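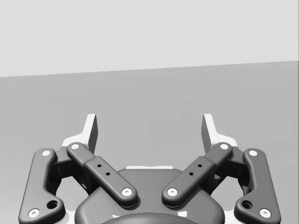 A pinça aberta no simulador, vista por trás da base, antes de colocar qualquer peça na mesa.

Como montar a pinça no simulador (e não perder a tarde com as juntas)

30 de outubro de 2019
Imprimir | Enviar por e-mail
17 compartilhamentos | 4 comentários

Gente, prometi este passo a passo no post da célula Grernham e demorei, eu sei. A ideia é deixar a pinça de dedos paralelos abrindo e fechando direitinho no simulador antes de mexer na máquina da bancada. Eu uso o Laltuvier, mas quem trabalha com outro programa vai achar os mesmos menus com outro nome.

1. Comece com a cena pelada. Chão e parede lisos, sem textura, sem peça, sem nada (eu sempre quero enfeitar logo e sempre me arrependo!). Com tudo cinza, qualquer barra fora do lugar salta aos olhos.

2. Importe a base e trave no punho. Confira a unidade do arquivo: o meu veio em milímetros, o programa leu em metros e a pinça ficou do tamanho de um prédio. Fator 0,001 e vida que segue.

3. Monte um lado só. Barra interna, barra externa, suporte do dedo, pastilha. Coloque um pino em cada ponta das duas barras. Eu pinto os pinos e as pastilhas de branco e deixo as barras em grafite, porque aí dá para acompanhar o giro de longe, sem abrir a árvore de componentes.

4. Espelhe para o outro lado. Aqui mora o perigo: o espelho copia a geometria, mas no meu caso manteve o sinal do eixo, e os dois dedos foram passear para a esquerda, abraçadinhos. Inverta o eixo das juntas espelhadas e teste de novo.

5. Feche a malha. Cada dedo é um mecanismo de quatro barras, e o Laltuvier só aceita árvore aberta na importação. Deixe o último pino solto e feche depois, com uma restrição de ponto. Rigidez em 3.000 funcionou bem para mim; com 200 a pastilha ficava balançando feito dente mole.

6. Acople os dois lados. Um motor só, na barra interna esquerda, e a direita copiando com relação -1. Se você puser dois motores independentes, um dedo chega antes do outro e empurra a peça para fora do centro.

7. Abra tudo e olhe por trás. Ponha a câmera atrás e um pouco acima da base, com os dedos apontando para longe. As barras internas têm que formar um V raso, igual dos dois lados, e as pastilhas têm que ficar de frente uma para a outra. Não ligue se o horizonte sair meio torto, o que interessa é a simetria do mecanismo.

8. Rode 100 ciclos de abre e fecha. Vá tomar um café e, na volta, compare a abertura final com a inicial. Se mudou, volte ao passo 5 e mexa na restrição antes de culpar o motor (eu culpei o motor).

Depois disso eu salvo o arquivo com outro nome e só então coloco a primeira peça. Em novembro mostro como passar os limites de junta para o controlador Azimi, que tem lá as suas manias.

Este site usa cookies para melhorar sua navegação. Aceitar | Saber mais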